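Coaching Track Events, Unit 7 – Relays, mostly the 4x100
Handout for 23 Feb 2004. Notes by Karine Lemieux

Carrying on from block starts. If you missed last time get the notes from someone, I'm not going over drive phase again.

What the relay is really about

Baton speed. Not who has the four fastest legs. Time the baton, not the runners. A team of decent sprinters with clean passes beats a faster team that brakes at every change, and you will see this at every high school meet you ever go to.

Quick check you can do with any team: add up the four open 100 times, then compare with the relay time. Relay should be clearly faster than the sum, as three of the runners get a moving start. If it's 2 seconds under or better, the passes are OK. If it's hardly under at all, the problem is in the zones. Don't send them off to do more sprints.
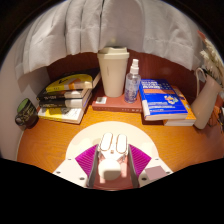

Zones, as the rules stand now

Exchange zone is 20 meters. Baton has to change hands inside it. It's the baton's position that counts, not the feet – people get this wrong on the quiz every year.

Acceleration zone is 10 meters before that. Outgoing runner may start in it but may not take the baton in it. Not used in the 4x400, don't mix them up.

Learn your track's markings before the meet. Colors differ from place to place. The Brodness track was resurfaced in October and the triangles are not where they used to be, so walk it with your runners, all four of them, in the lane they've been given.

Picking the order

Leg 1 – good starter, good on the curve, never has to receive. Carries in the right hand.
Leg 2 – long straight, handles the baton at both ends. Left hand. Often your best pure sprinter or your 200 runner.
Leg 3 – curve again, right hand, receives and passes. Most reliable hands go here. Coaches hide a weak runner on this leg and then wonder.
Leg 4 – left hand, only receives. Competitor. Someone who runs well when chased and when chasing.

Pass goes right to left, left to right, right to left. No switching hands in the 4x100. Runner on the curve stays to the inside of the lane, receiver on the outside, second change is the other way around. Draw it out if you can't see it, I did for years.
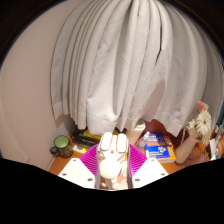
Types of pass

Upsweep. Baton comes up into a hand held low, palm down. Natural arm position, easy to learn. Trouble is the hands get closer together on each change and by leg 4 there's not much stick left to grab.

Downsweep. Arm back high, palm up, baton laid down into it. More free distance between the runners. Harder on the shoulder, and beginers wave the hand about.

Push. Arm straight back, palm facing the incoming runner, thumb down, baton pushed in upright. My preference for anyone who has time to practice it. Big target, and you don't lose length.

Pick one and keep it all season. Do not change the week before conference. 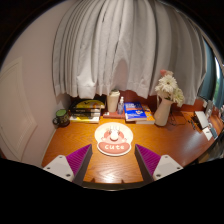 Go marks (check marks)

Tape on the track, behind the outgoing runner. When the incoming runner hits it, go. Full effort, no looking back, no easing up.

Start with 22 to 24 foot lengths for experienced runners, fewer for younger ones. Measured heel to toe, in the outgoing runner's own shoes. Then adjust:
incoming runs up the back of outgoing – mark is too close, move it farther away
incoming can't catch outgoing – mark is too far, move it in
Change by one foot length at a time, 3 good tries before you touch it again. Headwind or tired legs, shorten it a little. Write the number on the hand or they will forget, every time.

Verbal call: one word, one syllable. "Stick" or "hand". Call, hand goes back, THEN pass. Most drops at this level come from the incoming runner reaching before there's a hand there.

Case for discussion

Rullska vs Bawa, girls 4x100, from the split sheet we looked at. Rullska had the faster runners on three of the legs and still lost. Look at change 2. Outgoing runner left early, saw she was out of room, nearly stopped inside the zone. Bawa didn't do anything special, they just kept moving. Work out where you would move the mark and by how much. Half a page, bring it next time.
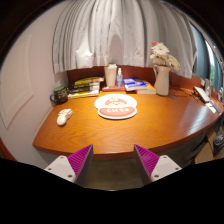
Unit 7, fig. 4. Desk with a glossy orange-toned top.

Drills for the practical

Standing line passes, arms only. Then walking, then jogging, all four in a line, baton from back to front. Boring but do it.
Pairs at three quarter speed through the zone.
Pairs at full speed with marks, no more than 7 reps. Quality goes off after that.

Reading: the relay chapter in the course packet. Sorix timing sheets are in the binder in room 728, please put them back. Next time 4x400, visual pass and the cut-in at the break line.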